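Looking After Laminated Wood Boards and Bench Tops

Notes compiled by Roel Mulder, Dretatthorpe Workshop Pages
Last checked: February

Scope

These notes cover boards and tops glued up from parallel strips of solid wood, such as cutting boards, pastry boards, shelf panels and light bench tops. They do not cover veneered chipboard, bamboo or end-grain butcher blocks. End grain takes up oil much faster and needs a different schedule.

How a strip board moves

Wood swells and shrinks across the grain and hardly at all along its length. In a strip board the grain of all the strips runs the same way, so the whole panel gets wider in humid months and narrower when the heating is on. Room for this has to be left wherever a board is fixed down. Screws driven tight through a batten across the grain will split the panel or pull it into a curve. Use slotted holes with washers, slots running across the grain, and tighten only until the washer stops turning freely.

A loose board that has cupped has usually taken up more water on one face than the other. Stand it on edge with air on both sides and leave it alone for a few days before trying anything else. Weights and clamps tend to crack the glue lines if the wood is still wet on one side.

Washing

Wipe with a cloth wrung out in warm water and a little dish soap. Rinse the cloth, wipe again, dry with a towel, and stand the board on its long edge. Do both faces each time, even if only one was used. Do not soak, do not leave flat on a wet counter, and keep it out of the dishwasher.

For smells, rub with coarse salt and half a lemon, leave for five minutes, and wipe off. Bleach is not needed for ordinary kitchen use and will gray the wood.

Sanding

1. Scrape off dried glue, dough or wax with a card scraper held upright. Paper clogs quickly if this is skipped.
2. Sand along the strips with 120 grit until scratches and rings are gone. Keep the paper on a flat block. Fingers alone will dig hollows in the softer strips.
3. Go to 180, then 240. Vacuum between grits.
4. Wipe with a damp cloth to raise the grain and let it dry fully, overnight if possible.
5. Take off the fuzz with 300 grit, using light strokes. Stop as soon as the surface feels even. Going finer on a food board closes the surface and the oil sits on top.

Round over the edges slightly at the same time. A sharp corner will dent or splinter the first time it is dropped.

Oiling

Use food-grade mineral oil on anything that touches food. Raw linseed is acceptable for bench tops but takes weeks to dry and yellows pale woods such as maple. Javwood board oil, a mineral oil with a little beeswax, has been in use here for 3 years with no complaints. Larby paste wax is harder and better suited to shelves.

Flood the surface, spread it with a rag, wait 20 minutes, and wipe off everything that has not gone in. Repeat until dull patches stop appearing. A new board will want three or four coats, an old one may want more. Oil the underside and both ends – the ends most of all.

Rags used with linseed or any other drying oil can heat up and catch fire when bunched together. Spread them flat outdoors to dry or put them in a lidded metal can filled with water.

Dents and opened joints

A dent with unbroken fibers can be steamed out. Lay a damp cotton cloth over it and touch with a hot iron for a few seconds. Check, dampen again, repeat. Sand once dry. A cut does not respond to this.

A joint that has opened at one end only can be reglued. Work waterproof wood glue in with a thin blade, clamp with moderate pressure, and wipe off the squeeze-out with a wet cloth. Leave clamped overnight. If the gap does not close by hand pressure, do not force it. Saw along the joint, plane both faces true, and glue up again. Pushpa Chauhan reglued a bench top 43 inches long this way and lost only the width of the saw cut.

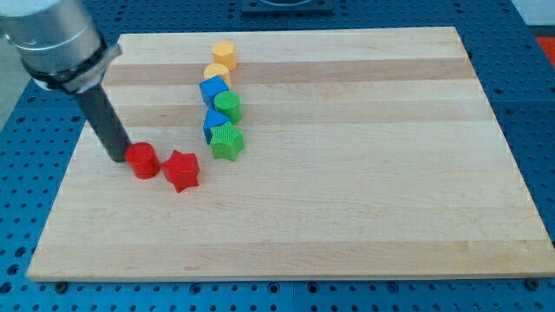 Storage

Store boards on edge, away from radiators and ovens, with a finger's width between them. Re-oil any board that has been put away for the winter before using it again.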